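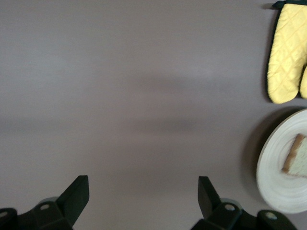 3.2 The table and the breakfast things

I'll admit I spent far too long picking a surface for this study. The gray-mauve top won out over the glossy white one we tried in February, mostly because it's matte and I was tired of seeing the ceiling lights in every picture I took. It has no pattern and no seams, so the only things that change on it are soft shadows, and I got pretty fond of it (I've since asked for one at home).

The breakfast layout is the one I call Gasance in the tables, after the café where we sketched it out. It has a toaster, a plate, a slice of white bread and an oven mitt, and it's meant to look like the two minutes before somebody makes toast. We ran 136 layouts in all, and 26 of them were breakfast ones. I let people put the mitt wherever they liked, as long as it lay flat - and they liked all sorts of places! In Figure 2 it ended up in a corner, above the plate, with the thumb pointing up toward the far side. 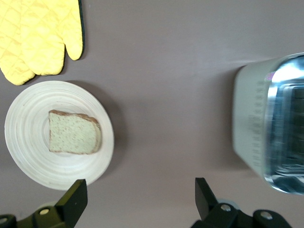
Figure 2. A Gasance layout: quilted yellow mitt, bread on its plate, toaster at the right.

The bread gave me more trouble than anything else. Our first batch came from the Irness bakery and the slices were all different heights, so we switched to plain sandwich bread and I stopped complaining. I also kept the crust on, even though trimmed slices would've been easier to compare, since that's how people in our Söderlund survey said they toast it. The plate is off-white with faint rings running around it, and pale bread on a pale plate isn't exactly dramatic, but I wanted a breakfast that looked like breakfast.

For scoring, the rater only marks whether the bread is on the plate, on the table or in the toaster, and which side of the plate the mitt is on. Crumbs don't count. Anything the two raters disagreed on went into the Heralix sheet with a note, and I went through those notes myself over a weekend - see Section 3.3 for how the ties were settled.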